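Archive | Threads | Next in thread | Previous in thread | Log in

Subject: Re: Finger does not reopen fully after release, soft produce

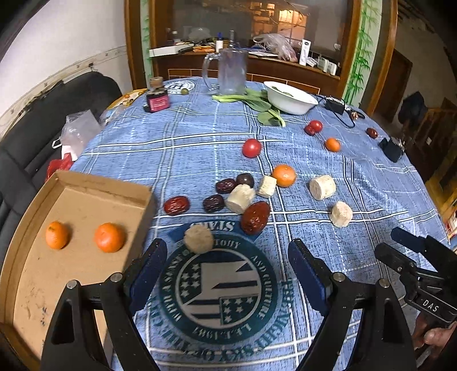 Hirano list member writing, second reply on this thread. I would look at the pivot before the firmware. We chased the same symptom through two firmware versions and found it in the hardware on one side only. My comments are inline, with the original message quoted.

> We are running hand-held grippers for tabletop sorting, mostly
> fruit and vegetables. Two black fingers, blue pads on the inner
> faces. Since March, unit 645 has had an intermittent fault: after
> a release, one finger stops short of its open position and the
> reported width is still the full-open value.

Which finger? If it is always the same one, the encoder is not your first suspect. On our units the width is computed from the drive side and mirrored to the other finger. The other finger has no sensor of its own. It can hang anywhere and the log will show a clean release.

> The short stop is small enough that the operator does not see it.
> The next approach is then off center, and the lagging finger comes
> down on top of the object instead of beside it. Oranges roll.
> Tomatoes split. One tomato got into the pivot area and the unit
> was cleaned and put back in service the same afternoon.

What was it cleaned with? If it was water and a cloth, I would stop using that unit until it has been opened. Juice wicks in behind the pivot bolt head and dries there. The joint feels free when you move it by hand, because your hand supplies much more torque than the return spring. Use a spring scale on the fingertip and compare left to right. Ours differed by a factor of two on the bad unit and matched on the good ones.

> We ran 1000 open/close cycles on the bench with nothing in the
> grip and got no failures. With dates in the grip we got 40 short
> stops in the same number of cycles. With plain oranges, none.

This is the most useful paragraph in your message. An empty bench test does not load the pads, so it tells you about the drive and very little else. Dried dates leave sugar on the pad face. The pad sticks to the fruit at release and the spring has to peel it off. A clean joint has enough margin for that. A joint with residue in it does not. I think you have two faults stacked: a contaminated pivot that uses up the spring margin, and a sticky pad that uses up what is left.

To separate them, run these in order on the same unit:

1. Clean pads, joint as is, dates in the grip.
2. Clean pads, joint opened and cleaned, dates in the grip.
3. Sugared pads, joint cleaned, empty grip.

If run 2 is clear and run 3 is clear, it was the joint. If run 2 still fails, change the spring and repeat it before you touch anything else.

> The log gives code 3106 on some of the short stops but not all.

In the Stidness build that code is raised on drive current at release, with a threshold. A slow peel stays under the threshold and raises nothing. Do not filter your records on that code and assume the remainder is good. We did this and had to go back through a whole month of sessions. Compare the commanded width against pad position in the video instead. It is slow work.

> As a stopgap we have raised the release current. Is there any
> objection?

Yes. The extra current goes to the driven finger, which is not the one that hangs. It opens faster and harder, and the operator's free hand is often near the work, moving a tray or steadying a bowl. We had a pinched knuckle this way. There was no injury to speak of, but it was written up, and the current was put back to the stock value that evening. Please do the same.

For the interim we now do the following at each table:

Wipe both pads with a damp lint-free cloth when changing from dried fruit to anything else.
Do a full open before each session and check both fingers against a gauge block. The readout is not accepted as evidence.
Tag out any unit that has had liquid at the pivot. It goes to the bench and stays there until the joint has been opened.
Keep glassware out of the sorting area while a suspect unit is in use. A lagging finger will tip a mug as easily as it rolls an orange.

The Mukitz replacement joint has a sealed cap over the bolt. We have it on two units. It is stiffer when new and needs a stronger spring, so do not fit the cap alone. I have no long-term results yet.

One more item for the maintainers: the mirrored width should be labeled as computed in the log header. Right now both columns look measured. I have filed this against the Fisix driver and would be glad if others with the same fault added their logs to it.

Reply to list | Reply to sender | View by date | View by thread

Comments (3)

benchrat: Confirming the sugar effect. We see it with raisins too. Talc on the pads hides it for a short while and then makes a paste, so don't.

list_reader_west: What spring rate are you using with the sealed joint? The drawing I have only shows the original.

tq: Original poster here. Release current is back to stock. It is always the left finger. Joint opened this morning, brown residue behind the bolt head on that side and none on the other. Run 2 is going now and I will post the numbers to the thread.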